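The Ferry to Cevside

The last boat of the season left Tascombe at 4, and my brother had told me he would be on the dock at the other end. He had not told me much else. Our father had died in August, the house had to be cleared, and my brother had already been living in it by himself for a month.

I bought a coffee on the boat and sat inside with my bag between my feet. There was a man across from me with a crate of onions. He got off at the first stop, and after that there were only the two women who run the school kitchen and a dog that seemed to belong to the crew.

My brother was on the dock. He had lost weight. He took my bag without asking and we walked up the hill past the net sheds and the church. He said the roof had held up all right and that the well pump was bad again. I said I could look at it. He said he had already looked at it.

The house smelled the way it always did, of stove oil and old newspapers. He had done the kitchen before I came. The shelves were bare except for two plates, two bowls and the radio. Everything else was in boxes by the back door, and he had written on each one in pencil: church, dump, us. There was only one box that said us.

"What's in it?" I asked.

"His tools. The clock. Some pictures of the boat."

The boat was the Tang. Our father had bought her from a man in Stosov for 2,000 and fished her until his knees gave out. When I was nine he let me steer her past the breakwater, and then he took the wheel back and didn't mention it again. My brother worked on her for six summers. I left for the mainland at eighteen and never worked on her at all. She was sold two years ago to pay for the hospital.

We ate soup and went to bed early. I slept in my old room, under the window that doesn't close. In the night I heard my brother get up and go down to the kitchen, and I heard the radio come on low. I thought about going down too. I stayed where I was and listened until it went off.

In the morning we did the bedroom. We had both been putting it off. He took the dresser and I took the closet. There wasn't much in it. Shirts, the suit he was married in, a belt with extra holes punched in it. At the back, behind the suit, I found the gray jacket. I carried it out and spread it on the bed.
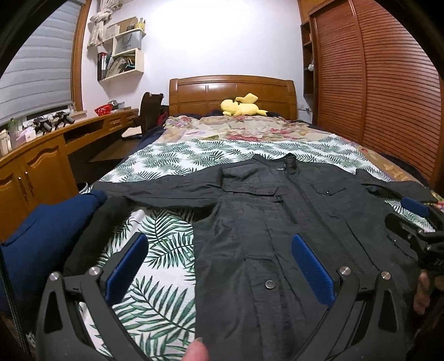
The gray jacket, laid out on the bed.

My brother stopped what he was doing and came over.

"He told me he lost that," he said.

"When?"

"The year you left. I asked him if I could have it and he said it went over the side off Cevside Point."

He ran the zipper down a little way and up again. It worked fine. I checked the pockets. In one there was a bus ticket, the kind they used to sell on the mainland, printed on soft yellow paper. It was for the line that ran from the Tascombe ferry landing out past the mill, where I rented my first room. The stop punched on it was mine.

I never saw him on that side of the water in those years. He never came to the door. I handed the ticket to my brother and he read it, front and back, and gave it to me.

"Did he tell you he went over?" I asked.

"He told me he was going to see about an engine part."

"Did he come home with one?"

"I don't remember. Maybe he did."

We stood there for a while. Then my brother went back to the dresser and I heard him pulling out the drawers. He found 300 in an envelope under the paper lining, and we agreed it should go toward the pump.

I asked him if he wanted the jacket, and he said he was too old to want it now. I said he was the one who had asked for it. He said it would be tight on him, and I said he had lost weight. He tried it on in front of the hall mirror, with his back to me, and moved his arms around in it.

"It's tight," he said, but he left it on.

He wore it down to the church with the first load of boxes. I stayed behind and stripped the bed. After that I took the back off the pump and found the same thing he had found, a cracked housing, and I put it back together and wrote down the number for the new part. The store in Stosov would have it, or could order it. I would be here for another 3 days either way.

When he came up the hill he was carrying bread and he had the jacket zipped to the neck. I put the water on.

Back to top | Contact | Copyright 2023, all stories remain the property of their authors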